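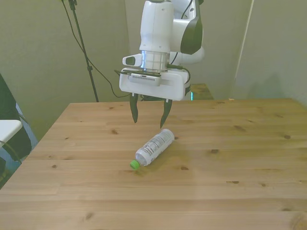

Teaching the arm to pick up a bottle, part two

Posted 13/08/2019

The first batch of demonstrations for the bottle task is finished. In July I wrote that I would record everything by hand guiding, meaning I put the controller in its zero-gravity mode, take hold of the wrist and walk the arm through the motion. I have since changed my mind on part of that, and this post is mostly notes on why.

The task is simple to state. A capped plastic bottle lies on its side on the table. The arm starts above it with the fingers open, descends, closes on the bottle, lifts it and sets it upright. Success is scored by whether the bottle is still standing when the arm has retreated to its home pose.

Hand guiding works well for the descent. You can feel where the arm is, and the recorded path is short. It works badly for the last few centimeters. Friction in the joints means you push a little too hard, the wrist overshoots, and the correction ends up in the data. The other problem is the wrist camera. When I guide by hand, my forearm gets into its view in a large share of the images, and a policy trained on those images has every reason to treat a sleeve as part of the task.

So I moved the second half of the recordings to remote control. The input is a six-axis hand controller, with the buttons mapped to open and close. Position commands go out at a fixed rate and pass through a low-pass filter before they reach the arm. I run translation scaling at 40 percent during the approach and drop it to 18 percent once the fingers are level with the bottle. At full scale I could not place the fingers either side of the label without touching it first.

Some observations from the logs:

The final data set has 3,492 usable time steps after trimming. Trimming removes the idle stretch at the start of each episode, when I am still getting my hand settled. If you leave it in, the policy learns to hover. Mine did exactly that on the first training run and sat over the table until the timeout.

I threw out 21 episodes. Most were grasps too close to the neck, where the bottle swings as it comes off the table. The grasp holds, but the placement is poor, and I did not want to teach that. Ruth Bellamy argued for keeping them as examples of recovery. I may try it both ways.

Orientation matters more than position. With the bottle lying diagonally, the wrist has to turn before the descent, and there are two valid directions to turn. I had been choosing whichever felt convenient. Averaged over the demonstrations, that gives a policy that splits the difference and comes down across the bottle at a useless angle. The rule now is to pick the rotation that puts the wrist camera on the cap side, every time.

Gripper force is set as a constant and is not part of the recorded action. An empty bottle dents under quite a small load, and after that its shape is different for the next episode. I lowered the limit until the dents stopped, then raised it one step.

On software, I am still using Pearce for recording and playback. The time stamps on the camera stream and the joint stream drift apart over a long session – small, but enough to see when you overlay them. Restarting the recorder between blocks hides it. Barry Clegg sent me a patch that resamples both streams to a common clock, and I will put it in before the next session.

Two things are left to do. The first is to vary the start pose, which has been nearly the same in every episode. The second is to repeat a block with the bottle partly filled, where the weight shifts as it is turned upright. I expect the constant force setting to fail there, and the grip command will then have to be recorded along with everything else.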